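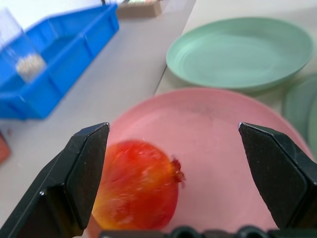 Talk notes, Hemmin meetup, 20 March 2023
Samran Duangkaew

SLIDE 1 - title
Say name, say Stindden, thank Yaowalak for the slot. Don't do the long bio. Mic check if the room is bigger than last year.

SLIDE 2 - what we wanted
Arm that clears and sets a small tabletop. Fruit, cups, plates, trays. Learned from people doing it by hand through the arm, no scripted grasps.
Started with a simulator. Two months. Policy looked great in there, went to the real table and pushed everything onto the floor. Short pause, people laugh here.
So: real examples. Lots of them. Rest of the talk is how we got them and what we'd do differently.

SLIDE 3 - the fruit
Wrist view. Pomegranate on the pink plate, fingers open either side of it. Leave it up while talking.
Point out the crown. Round thing with one lump on it. Operators all had their own habit, some went across the crown, some turned the wrist to avoid it. Never wrote a rule for it. Should we have? Come back to this at slide 7.
Also the blur on the fruit. Ask who would throw this frame out. Hands up. Then: we kept them. The arm will see blur when it runs, so it should see blur when it learns. Yaowalak argued the other side for weeks, she can heckle.

SLIDE 4 - numbers
600 episodes in the first round. 383 survived review.
Let that sit. People always ask where the rest went:
- operator changed their mind halfway (biggest pile by far)
- wrist camera clock drifted away from the joint log
- wrong task text attached. "Put the fruit on the green plate" and the fruit goes in the tray
- someone talking to the operator, long stall with nothing moving
Stalls are the worst of these. Policy learns to stall. It hovers over the plate like its thinking. Play the hover clip if video works, if not just do it with my hand.

SLIDE 5 - operators
26 people over the whole project. Too many at the start, too few at the end.
First batch was anyone in the building with a free hour. Fast people and slow people mixed, and the policy averaged them, which gave us a thing that moved like nobody.
Fix: 20 practice episodes that go straight in the trash before anything is recorded. Dull but it worked better than any filter we wrote.
Breaks. Leader arm is heavy. After an hour the grasps get sloppy, you can see it in the gripper current.
Credit Pirkell for lending us the second leader arm, they have people in the room!!

SLIDE 6 - the table
Mess on purpose. If only the target is on the table the policy grabs whatever is there, doesn't read the instruction at all. We found this out late. Embarassing, say it anyway.
So leave other stuff out. More than one plate in the same color. Cup, tray, a box at the back. Move them between episodes, not every tenth one.
Plates overlapping the edge of the view are good too. Half a plate is still a plate.
Seam in the tabletop: early policies treated it as something. Would line up on it before reaching. We'd had the fruit on the same side of it nearly every time. Our fault, nothing clever going on. Started shifting the whole layout, went away.

SLIDE 7 - labels
Task text typed by operator BEFORE the episode starts. Not after. After, they describe what they did, and what they did is sometimes a mistake.
Free wording okay. "pick up the pomegranate", "grab the red fruit", both fine.
Back to the crown question: we tagged grasp style in one batch, trained with and without the tag, couldn't see a difference. Small test, don't oversell.

SLIDE 8 - Sevier
Second site, Sevier, opened in June. Same arm, same fingers, different lights. Success dropped hard on day one. Adding a small set from there got most of it back.
Don't give a percentage, the chart is still being redone. If asked, send them to Yaowalak.

SLIDE 9 - if I started over
Review episodes the same day. We let them pile up and then couldn't ask the operator what happend.
One person owns the clocks.
Stop buying plates.

Q&A
Likely: can we have the data? Answer is not yet, license check still going.
Likely: why not more simulation? Go back to slide 2.
Somebody will ask about soft fruit. We tried. Skip to backup slide 11, have a towel joke ready or don't.
Laptop adapter is in the side pocket. Bring water.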